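Gallery: The Month Our Gripper Let Go
September, by the Vosbridge bench team

Hello again, and thanks for your patience! Our Polent arm spent the month dropping things – 12 boxes in 36 tries – and we finally traced it to a grip timeout set far too short. We went back to the simulator to sort it out, slowly and with plenty of coffee.

The arm over the red JELLO box, with the blue ball in its bowl alongside.
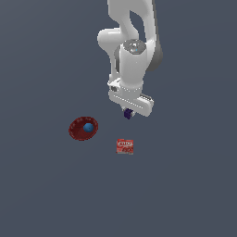
Ambaye wrote in that their arm had the same timeout fault, and that a restart only hid it.

Contact Vosbridge | Back to top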